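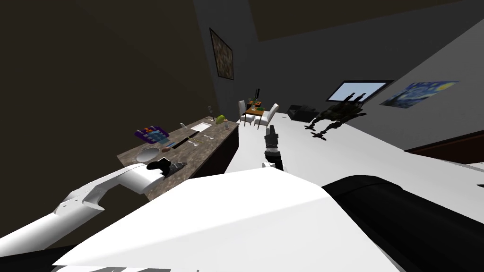

Isn't a company that reads other companies' quotes just one more bill to pay, a reader asked us in July, and she wanted to know why she should trust us any more than the showroom that had given her three different totals in one week.

Fair question. We would not take our word for it either, and most of this page is our attempt at an answer.

Who we are

Stilter reads kitchen remodeling quotes for homeowners in Teltham, Prusdale and the towns between them. You send us the quote before you sign it. We go through it line by line and send it back with notes: what is missing, what is listed twice, what is priced far outside what we have seen in the area, and which sentences we think were written so that they could mean two things. That is the whole business. We do not build kitchens, sell cabinets or lend money.

We started in a room over the Nnaji hardware store on the Teltham side of the river, and we still rent it. Nnaji sells plumbing parts, paint and a few faucets. We get no discount there beyond what anybody gets on a Saturday, and we don't send people there.

Why quotes

A kitchen is the most expensive thing many people buy from a document they have not fully read. We understand why. The document is long, it arrives after a pleasant visit with coffee, and the number at the bottom is usually close to the number everybody had been talking about. The trouble sits in the middle pages. "Allowance for countertop" is a favorite of ours. An allowance is a guess with a dollar sign on it. If the stone you picked costs more than the guess, you pay the difference, often with a markup on the difference, and the markup may be described somewhere else entirely.

Other phrases we have learned to slow down for: "as needed," "standard grade," "by others," "subject to site conditions," and "similar or equal." None of them is dishonest in itself. A contractor can't see behind a wall before it is opened, and some hedging is only good sense. But when we find "subject to site conditions" attached to a light fixture, we do ask what conditions those might be.

What we don't believe

We don't believe that a new kitchen pays for itself when you sell the house. It may help. We have seen the claim on plenty of brochures and have yet to see one show its arithmetic for a house like yours, on a street like yours.

We don't believe in the work triangle as a law of nature. People cook in narrow galleys and in corners of living rooms and eat very well. If a designer wants to move your sink four feet and the reason given is the triangle, ask what the plumbing will cost and then ask again whether the sink bothers you.

We don't believe "lifetime" on a warranty until we have found the paragraph that says whose life. Often it is the life of the product line, and product lines can be short.

We are not sure about open shelving. This has nothing to do with quotes, but people ask.

And we don't believe in sales that end tonight. Ask for the same price in writing next week. If the answer is no, you have learned something about the price.

What we charge

A flat fee for each quote, posted on our fees page, the same for a small kitchen and a big one. We tried charging by the page for a while. It gave us a reason to like long quotes, and we didn't care for what that might do to our judgment, so we stopped.

We take no money from contractors, stone yards, cabinet makers or appliance stores. We are asked fairly often, politely, whether we would like to be on somebody's "partner list." We would not. If we ever change this, it will be announced on this page and you should stop using us.

What we can show you, and what we can't

We have read over 600 quotes. Of the last 57, 16 came back from us with no serious notes at all, meaning we told the customer the quote looked clear and they had paid us to hear it. Some were happy with that and one asked for a refund, which we gave, though we went back and forth about it.

You will notice we haven't printed a figure for how much we save people. We could make one up in an afternoon. Take the first quote, take the final bill, subtract, and call it savings. But customers change their minds about tile. Contractors find rot. Some people were going to argue the price down anyway, with or without our notes. We can't separate our part from the rest, and we are suspicious of anyone in our line of work who says they can.

We also get things wrong. We once told a couple in Prusdale that a charge for moving a gas line looked high. It turned out to be low, the contractor had missed a wall, and our note delayed their start by two weeks. Our price records are thinner for gas work than for cabinets, and we now say so at the top of any notes that touch it.

When you shouldn't hire us

If the whole job is a faucet and a coat of paint, save the fee. If you have already signed, we can explain what you signed, but a lawyer can do more for you than we can. If you have used the same builder before and liked the work and the bill, we would probably just make you nervous.

We don't visit homes, and we can't tell you whether a contractor is any good with a saw. We read paper. Good paper and bad work do turn up together, so please call the references, and ask for one from a job that went badly.

How to send us a quote

Use the upload form or leave a copy in our mail slot, beside the side door of the store. Include every page, even the ones that look like boilerplate. Quotes up to 40 pages come back in five working days. Longer ones take longer, and we'll tell you how long before you pay.

Cover up your card numbers first. We don't need them.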